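The gripper over the table cost less than the workbench I don't own

Kauko Kuusisto has spent 336 evenings, by his own log, on home robotics, and he keeps telling me the household helper is nearly here. I have my doubts. Look at where the work gets done: on a checked tablecloth, in front of the milk boxes, with a gripper held in the hand.

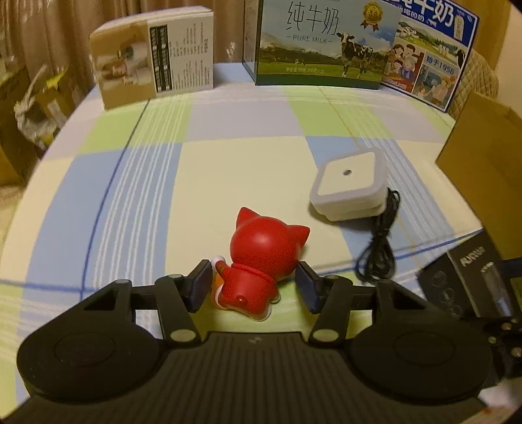
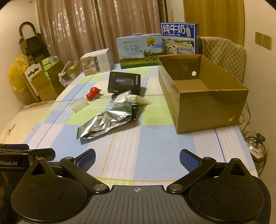

The hand-held gripper and the checked tablecloth, with the red cat figure in both views.

I don't mock the effort. A cluttered table is a fairer test than a tidy lab bench, and I'd like to see the Zernent people try one. What I object to is the talk. Someone at the Nenthorpe workshop promised me in April that 1000 grasps would be plenty. By the next visit it was 63 more, then a better pad, then a different table.

Picking up a small figure is a pleasant thing to get right. My kitchen has wet spoons, stuck lids and a drawer that jams - and Seija Aaltonen, who shares the workshop rent, says hers is worse. Show me two weeks of that drawer, failures included, and I'll write a kinder column.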